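Section 4: Running the Mixed-Object Tray Protocol

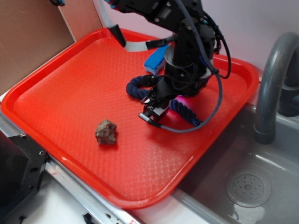 The protocol compares two ways of choosing a grasp point on objects that share no common shape. The first uses the fixed grasp table supplied with the Baleo control package. The second uses the learned scorer described in Section 6. Both are run on the same tray, with the same arm and the same layouts, so that the only thing that changes between blocks is how the grasp is chosen.

Read Sections 2 and 3 first. The arm must already be homed and the tray registered in the workspace file.

4.1 Before you start

You will need:
The arm and gripper, mounted and cabled as in Section 2
One serving tray with a raised rim and a textured floor
The object set: rock, kitchen sponge, braided rope
The layout file (Grodham layouts, version 2)
A log folder with write access

Note: Do not swap in a smooth tray. The textured floor changes how the rope drags, and results from a smooth tray can't be pooled with the rest.

4.2 Setting the tray

1. Wipe the tray and let it dry.
2. Place the tray at the registered angle. It does not need to be square to the rail, but it must match the angle stored in the workspace file.
3. Press down on each corner. If the tray rocks, shift it until it sits flat and run the registration routine again.
4. Jog the gripper slowly around the inside of the rim at travel height. Watch the cables on the way around, especially the loop beside the gripper.
5. If any cable touches the rim, stop the arm and re-dress the cable before going on.

Caution: Keep hands outside the rim whenever the arm is enabled. The gripper can close during the self-check without a prompt.

Caution: If the bench has a sink, leave the tap off for the whole session. Keep wet objects away from the arm.

4.3 Placing the objects

1. Load the next layout in the file and send the arm to its park position.
2. Put the rock down first, with its flattest side on the tray.
3. Lay the sponge flat. A sponge standing on its edge is a different layout and has its own number.
4. Drop the rope last, from a low height, and leave it as it falls. Don't straighten it or tidy the ends.
5. Take the reference frame and check that all the objects are inside the rim.

Note: The rope will not land the same way twice. The layout file gives only a drop point for it. The reference frame is the record of where it ended up, so a trial with no reference frame is discarded.

4.4 Running a block

1. Select TABLE or SCORER in the method field. Don't change it until the block is finished.
2. Enter the operator's initials and the layout number.
3. Press Start. The arm moves to travel height, pauses, then makes one attempt on the target object.
4. Wait for the hold check to finish.
5. Mark the result as held, dropped or missed. A rope lifted with one end still touching the tray counts as held if the gripper keeps it through the check.
6. Reset the objects and continue to the next layout.

A full block is 300 attempts. If you have to stop partway, close the block with Pause and not with Quit. Quit writes an end marker and the remaining layouts can't be added afterward.

Caution: After two misses in a row on the same layout, park the arm and check the tray registration before continuing. Repeated contact with the floor will wear the gripper jaws.

4.5 Reference results

The figures below come from our own bench and were logged by Meifang Lu. Use them to judge whether your set-up is behaving as ours did. The full log holds 1,393 attempts across both methods, of which 634 had the rope as the target.

Rock: little difference between methods. Most misses followed a registration error.
Sponge: SCORER did better when the sponge lay close to another object. TABLE tended to come down on its centre and push it along the floor.
Rope: the largest difference, in favour of SCORER. Its failures were mostly at crossings, where the gripper closed on two strands and lost one during the lift.

We have not tested other rope thicknesses. The Tshabalala object list includes a thinner cord, and the scorer should be retrained before it is used on that set.

4.6 Closing down

1. Park the arm and disable the motors.
2. Remove the objects and store them dry.
3. Export the block with the Jarard converter and check that the attempt count matches the on-screen total.
4. Copy the reference frames into the same folder as the export.
5. Note any cable re-dressing or re-registration in the comments field, with the layout number at which it was done.

Section last revised 19/05/2023. Continue to Section 5 for gripper jaw replacement.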